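Can they tidy up yet? A gallery from Pirihi

I've been asking the same thing for years — when can I stop picking things up off the floor? Two children, one dog, and a shop with 24 shelves that all want straightening before we open. So when Aroha Ngata said I could come up to Pirihi in April and watch her arms at work, I was on the road before breakfast!

Aroha's view is that nearly every chore is the same chore underneath. You find a thing, you get hold of it, you put it somewhere sensible. Toys in a box, tins on a shelf, mugs in a cupboard (mugs are a long way off, she says, on account of the handles). So they practise on little cubes, and I got very fond of the little cubes.
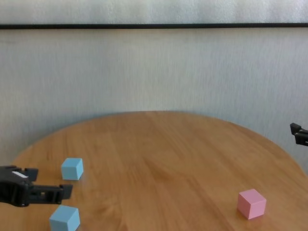 I'd gone in expecting speed, I suppose, from watching too many clips of factories. Chores are slower. My youngest can clear a table in 30 seconds if there's pudding coming, and Aroha laughed and said she'd happily hire him. What she cares about is whether the arm gets the thing without shoving it, and whether it lets go in the right spot. Kane Tapsell, who runs the hardware place in Petcombe and came along for the ride, wanted to know if it could do boxes of screws. Not this year, was the answer, and he looked a bit crushed.
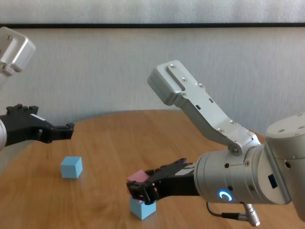

Pink cube in the right-hand gripper, just over a blue one.

Would I have one in the shop? For restacking soap, maybe, overnight, with the door locked. For the kitchen at home I'd give it 10 years, and Kane says I'm being generous. More from Pirihi when I've sorted through the rest — I took far too many, as usual.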